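# Relatório de progresso - arrumação das casas de banho, Residência Vinholm

23 Aug 2020

Para: Fundação Lachance

O trabalho nas bancadas dos lavatórios começou em fevereiro, com o levantamento do que os residentes deixavam à volta da bacia.

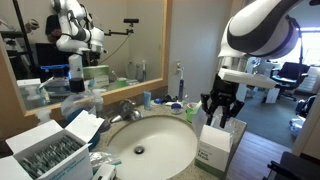
Da parte dos residentes do piso de cima chegou a observação de que os produtos de uso diário têm de continuar à mão, e de que uma prateleira alta ou um armário fechado no corredor não serve a quem lava os dentes à pressa de manhã. O pedido foi aceite e alterou o plano inicial.

## Situação atual

O projeto abrange 22 casas de banho, das quais 9 estão concluídas. Nas restantes mantém-se o problema de partida: pasta de dentes, escova elétrica, copos e elixir ficam na bancada junto com caixas de cartão abertas e plástico de embalagem.

Ficou definido o seguinte:

- a escova elétrica fica na base de carga, encostada à parede;
- pasta e copos ficam ao fundo, à direita da torneira;
- elixir e frascos com doseador ficam do lado esquerdo;
- as caixas, como a da escova facial ("Face brush"), saem da bancada depois de abertas, e o plástico vai logo para o lixo.

As bancadas de granito não são furadas. Os suportes de parede da Truncombe foram testados em duas casas de banho e um deles descolou ao fim de uma semana - pedimos outro adesivo ao fornecedor.

## Despesas

| Rubrica | Valor |
|---|---|
| Verba aprovada | 735 € |
| Cestos e divisórias (Burkska) | 309 € |
| Suportes de parede | 60 € |
| Saldo | 366 € |

## Próximos passos

Faltam 13 casas de banho. Os cestos já estão no armazém, mas a montagem dos suportes fica suspensa até chegar o adesivo. Pedimos autorização para usar parte do saldo em caixotes pequenos com tampa, um por casa de banho, que não estavam no orçamento.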